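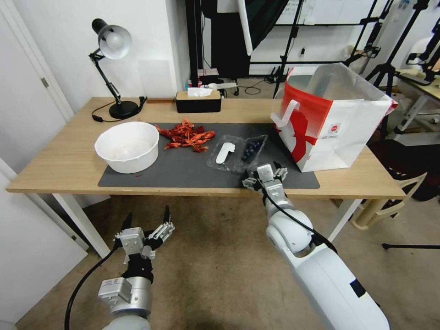

Is the Giltby radio open day worth the drive from Ivetmont?

Only if you already care how a small station gets on the air, and even then I'd go in the morning and leave before the panel.

The flyer promised "a full day inside live radio." What you get is a tour that takes less than an hour, a talk, another talk, and a long gap in the middle. I went on 19th June with low hopes and a full tank, having worked weekends at an AM station years ago, and I wanted to see how much of the "live" was left.

The answer is six hours a day. The rest comes in from Besevari, a program service that supplies music shows with gaps left for local announcements. Our guide called this a partnership. When a man in my group asked whether the host we could hear in the lobby was in the building, she said he was "part of the Giltby family," and we moved along to the record library.

I'll give them the record library. It has real shelves and real LPs, with old jocks' notes still taped to the sleeves ("cold end, don't step on it"). Someone asked when a record was last played on the air and was told they come out for the July pledge week.
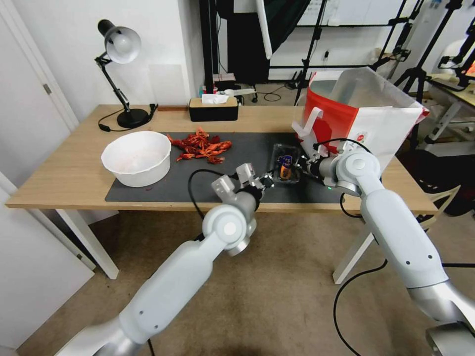

The main studio is smaller than it sounds. The board is a Frota, bought used, and the guide was proud of it. I found the thing hard to read, with labels that light up only when a channel is on, but the morning host worked it without looking down. He did a weather break and a school notice with us standing behind him, and he was good. That was two minutes of radio, and it was the best part of my visit. I would have gladly traded the welcome video for ten more.

The transmitter was listed on the flyer too. We saw it through a window in a door. The fan noise was impressive.

Then came the panel, titled "Why Local Radio Is Growing." The station says it has around 600 regular listeners for its breakfast show. I asked how they knew, and was told it came from calls, online streams and "a feel for the town." I don't doubt the feel. I do doubt the figure, and the chart behind the speaker had no numbers on its left side. The membership pitch followed right away: $179 a year, which gets you a mug, a newsletter and your name read out once. A fair number of people signed up, so what do I know.

Parking is free but badly marked. Use the lot behind the building, and don't trust the sign at the Ivetmont road turnoff, which sends you to the old site.

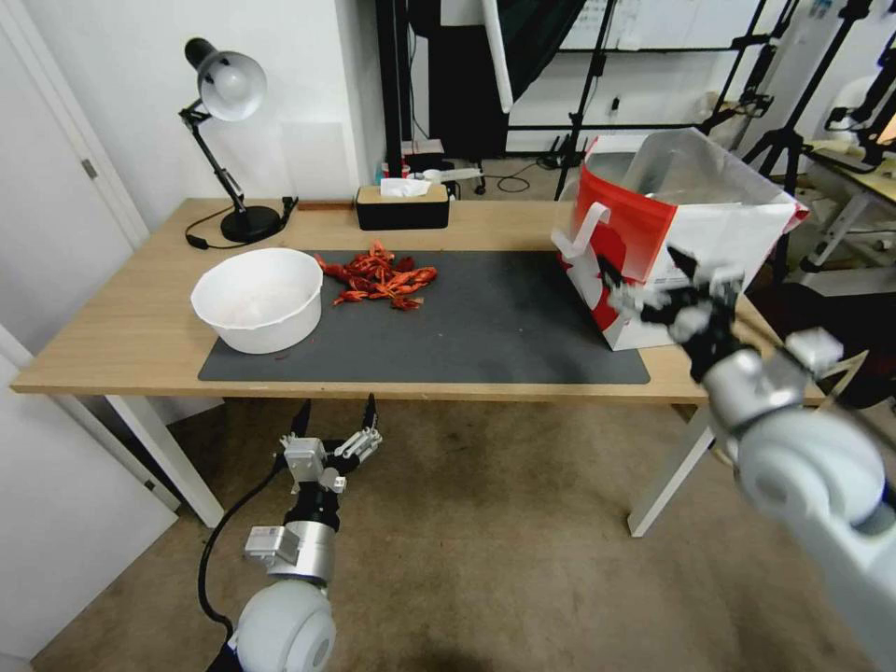
Crawfish on the table, with a bowl and a red and white bag.

They say next year's tour will include a chance to read the weather live. If that's true I may go back, but I'll call first and ask whether the host will be there.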